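# 손바느질 모임 3월 회의록

이번에도 기록은 제가 맡았어요. 받아 적다가 수다에 끼어드느라 빠진 데가 있을 텐데, 틀린 부분은 단톡방에 남겨 주시면 고칠게요!
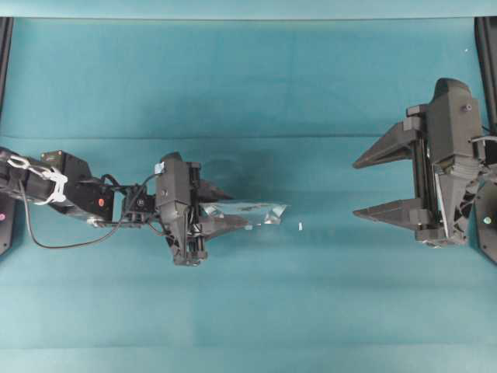 시작은 저녁 7시 10분. 장소는 늘 모이던 Prerau 2층 안쪽 방이고, Loubna El-Sayed 님이 진행하셨습니다. Marisol Sorensen 님은 버스를 놓쳐서 두 번째 안건부터 들어오셨어요. (오시는 길에 귤을 한 봉지 사 오셔서 다들 용서함.)

## 1. 지난번에 미뤄 둔 것들

- 공용 다리미 수리: 맡겼고, 다음 주에 찾습니다. 찾으러 가는 사람은 저예요.
- 실 보관함 이름표: 아직 못 했습니다. 이것도 저예요… 죄송합니다.
- Vanavside 원단 가게 단체 주문: 답장이 왔습니다. 3번에서 이야기했어요.

## 2. 봄 조각보 전시

제일 오래 떠든 안건입니다. Ait Brahim 도서관에서 1층 복도 벽을 두 주 동안 빌려주시기로 했고, 대관료는 없대요. 다만 벽에 못을 박을 수 없어서 레일에 거는 방식만 된다고 합니다. 그러면 조각보 위쪽에 봉을 끼울 통로를 따로 달아야 하는데, 여기서 의견이 갈렸어요.

Loubna 님은 작품마다 각자 알아서 달자는 쪽, 저는 너비를 통일하자는 쪽이었습니다. 작년에 제각각 달았다가 설치하는 날 봉이 안 들어가서 복도 바닥에 앉아 뜯고 다시 꿰맸던 기억이 아직 생생하거든요. 그때 바늘에 찔린 데가 며칠을 갔습니다. 결국 통로는 손가락 두 개가 편하게 들어가는 너비로 맞추기로 했고, 모시처럼 얇은 천은 안쪽에 띠를 한 겹 더 대기로 했어요.

공동 작품은 조각 300장을 모아서 하나로 잇습니다. 지난달에는 600장 이야기도 나왔는데 Marisol 님이 "저 여름까지 바느질만 하라는 거죠?" 하셔서 절반으로 줄였어요. 색은 쪽빛이랑 연두 계열로 가고, 빨강은 한두 군데만 넣기로 했습니다. 감침질 실은 천보다 한 톤 진하게! 이건 제가 우겨서 넣은 문장인데 아무도 반대 안 하셨으니 결정사항입니다.

안내 쪽지 문구는 Loubna 님이 초안을 쓰시고, 제가 맞춤법만 봅니다.

## 3. 원단과 실 주문

Vanavside에서 자투리 묶음을 싸게 주겠다고 했는데 색을 고를 수가 없답니다. 묶음 안에 뭐가 들었는지는 받아 봐야 안다고 해서 잠깐 조용해졌다가, 그래도 한 묶음만 시켜 보자고 했어요. 공동 작품용은 색이 맞아야 하니까 따로 주문합니다.

실은 Dedetti 것으로 계속 갑니다. 다른 실도 써 봤는데 저는 자꾸 엉켜서 못 쓰겠더라고요. 제 손 탓일 수도 있다고 Marisol 님이 조심스럽게 말씀하셨고, 그 말도 적어 둡니다. 시침핀은 상자가 거의 바닥이라 400개들이로 하나 삽니다. 집에 가져가신 핀이 있으면 살짝 돌려놔 주세요. 묻지 않을게요.

## 4. 초보반

신청하신 분들이 꽤 계셔서 일요일 오후에 한 번 열어 보기로 했습니다. 첫 시간은 홈질과 감침질만 하고, 컵 받침 하나를 완성해서 가져가시는 걸로요. 저는 쌈솔까지 보여 드리고 싶었는데 Loubna 님이 말리셨어요. "첫날에 쌈솔 보면 도망가요." 맞는 말씀 같아서 접었습니다. 쌈솔은 두 번째 시간에 합니다.

돋보기안경은 공용으로 몇 개 비치하고, 바늘은 굵은 걸로 준비합니다. 골무는 손가락 크기가 다 다르니 갖고 계신 분은 본인 것을 가져오시면 좋겠어요.

## 5. 그 밖에

- Marisol 님이 조각 수를 세는 표를 만들어 오셨어요. 모임을 시작한 뒤로 우리가 이은 조각이 모두 1,466장이래요. 다들 박수 쳤습니다!
- 창가 쪽 조명이 어둡다는 이야기가 또 나왔습니다. 건물에 다시 말해 보기로 했고, 안 되면 집게 달린 스탠드를 삽니다.
- 간식은 돌아가면서 가져오기로 했는데 순서를 안 정했네요. 다음에는 제가 떡을 가져갈게요.

## 할 일

- **Loubna El-Sayed**: 도서관에 설치 날짜 확인, 안내 쪽지 초안
- **Marisol Sorensen**: 공동 작품 도안, 조각 크기 공지
- **저**: 다리미 찾기, 핀과 실 주문, 실 보관함 이름표 (이번엔 진짜로)

9시 조금 넘어서 끝났어요. 다음 모임도 같은 시간, 같은 방입니다. 쪽빛 자투리 남는 분은 꼭 챙겨 와 주세요.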